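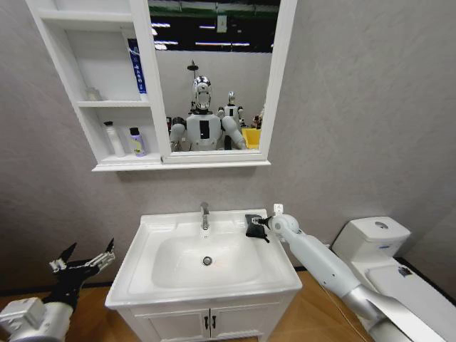 How many good runs before we retrain? 302 for the sink-wipe task, same bar as the shelf task got.

Feb, 4:40 pm, bathroom set

Ngân driving, me logging, Ertuğrul on storage. Task string is now "wipe the sink rim with the cloth". Old wording said "clean the sink" and Cường's labelers split it 3 different ways. Fixed in the sheet, NOT fixed in the Tillotach export yet.

- 13 episodes kept since lunch, 6 thrown out (late start on the recording, arm stalls, one where I forgot to hit save)
- start pose: vary it more. Too many begin with the left gripper in the same spot
- bottles: move them between episodes, shelf AND counter. Policy learned the old layout by heart last time
- cloth: start it folded in some, draped in others. Write down wich 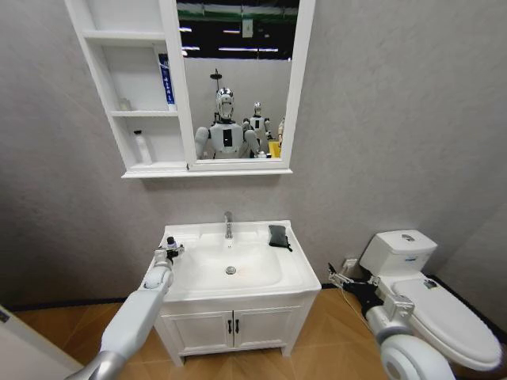
Bottle on the front left corner of the counter, cloth folded on the right.

Mirror question again. Bethel wants it masked, says the reflected robot confuses the head view. I'd rather leave it and train both ways, masking is cheap to add later. Ask Nhàn if her loader can do it on the fly.

Right wrist drifts a bit after long sessions, re-zero before every block. Ngân says she can feel it in the controls before it shows in the logs so beleive her.

Todo:
- push new task string to Tillotach
- copy today's kept runs to Cao, leave the rejects on the local disk
- Ertuğrul to check timestamps on the last block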